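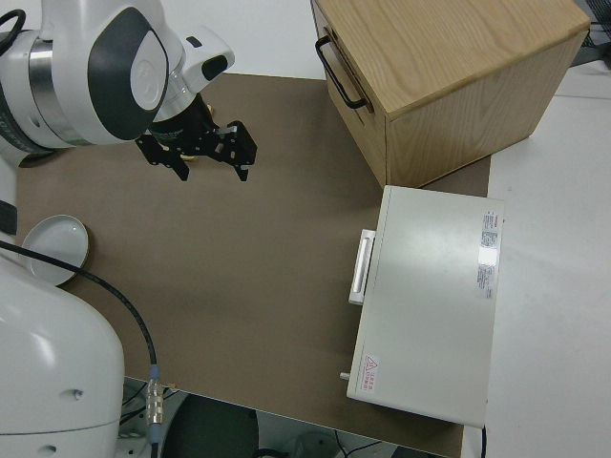

How to check which search engines send visitors to your site

Many owners of small websites look only at the total number of visits. It is more useful to know where the visits come from. I explain it with Sudus, the statistics program we use at Nalodbridge, but the menus in other programs are similar.

Step 1. Open the report
Log in and choose Traffic, then Sources. Set the period to 3 full months. One week is too short, because a single holiday can change the picture.

Step 2. Separate search from the rest
Click on Filter and mark only "Organic search". Paid ads must stay unmarked, otherwise you will count them together. On my site there remained 485 visits.
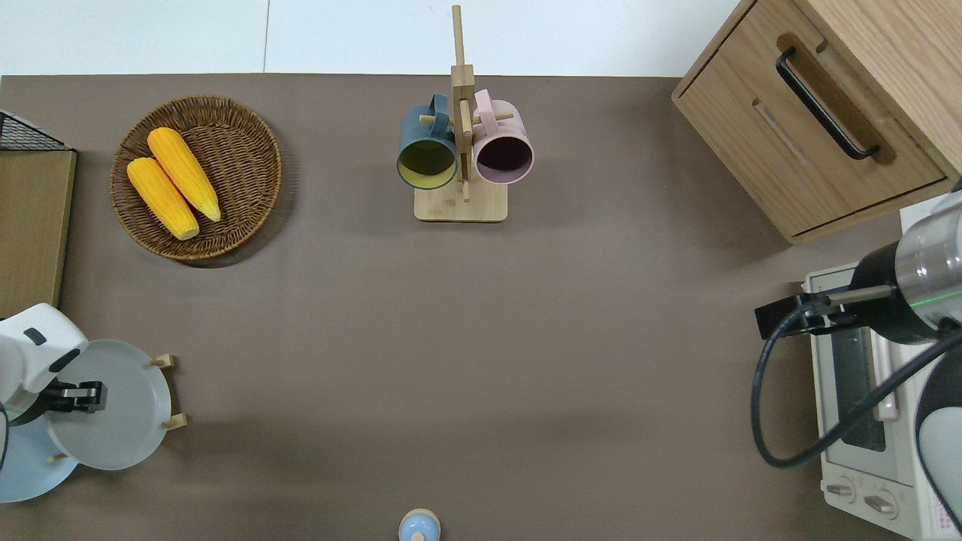 Step 3. Group by engine
In the field "Group by" select Engine. If you see the same engine on several lines (for example with different country endings), mark these lines and press Merge. I had 6 such lines.

Step 4. Compare the landing pages
Open each engine and look at which page the visitors saw first. For me, the smaller engines brought 36 visits, and almost all went to one old article. I updated this article the same evening.

Step 5. Save the view
Press Save view and give it a clear name. Next time you only change the dates.

Thanks to Elmarie Visser, who corrected step 3.

Marietjie Venter, updated 9/20/24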